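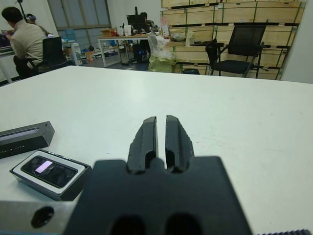

White tabletop, two small black things on the left

[wedholm-list] Re: Bendport yard, rear door cards and the heater fan
From: Despina Buzatu
To: wedholm-list

Hi Luuk, hi all,

Oh, I have been waiting for someone to bring up the Bendport yard! I was there in July with Grigore and we had the best morning. More below, under your questions.

Luuk Van Hecke wrote:
> Has anyone pulled parts at Bendport lately? I'm looking for a
> heater fan for my Wedholm wagon (mine screams on speed 2 and does
> nothing on the others) and a pair of rear door cards in gray. The
> guy on the phone said they have "a few Wedholms in the back" but
> couldn't tell me wagon or sedan. It's a 58 mile drive for me, so
> I'd like to know before I load up the tools. Also, does the dash
> have to come out for the fan? The manual says yes. I really hope
> the manual is wrong.
>
> Luuk

Wagon or sedan: both! When we went there were two wagons and a sedan along the back fence, past the row of vans. The green wagon had already lost its hood and most of the front end, but the inside was hardly touched. Door cards all there, and they were gray (the lighter gray, so check yours against the later one, they look wrong side by side). The other wagon had been sitting with a window down and I wouldn't bother with anything soft out of it.

I can't promise any of it is still there, of course. They crush when scrap is up. Call and ask for Ruxandra Onu, she walks the rows herself and will go look at a car for you if you give her the row number. Ours was row 33.

The fan: no, the dash does not have to come out! Take the glove box out, then the duct behind it (it just pulls toward you, wiggle it), and you'll see the motor with three screws around the rim. The top one is miserable. I used a stubby driver and my left hand and said some words. It took me the better part of an hour the first time, and then the second one I did was quick, so take the one at the yard out first and you'll have had your practice before you touch your own car.

But before you buy a fan, check your resistor pack. If speed 2 works and the rest are dead, that sounds like a resistor or the switch to me, and the screaming is a separate problem. Mine screamed for a whole winter and all it needed was the leaves cleaned out and a drop of oil on the bushing. Sushil Vashisht posted a good write-up of the resistor a while back, it should be in the archive under "Grirner blower". The Grirner part fits ours, same plug, you only have to open up one hole a little.

Bring 12 volts with you if you can. I carry a little battery from an alarm box and two leads, and I spin every motor before I pay for it. They're fine with that at Bendport, I asked.

If you do go, would you look for a left side Cozma mirror for me? Any color. I'll happily pay you back and throw in a jar of plum jam.

Good luck, and tell us what you find!!

Despina
'91 wagon, tan, still no left mirror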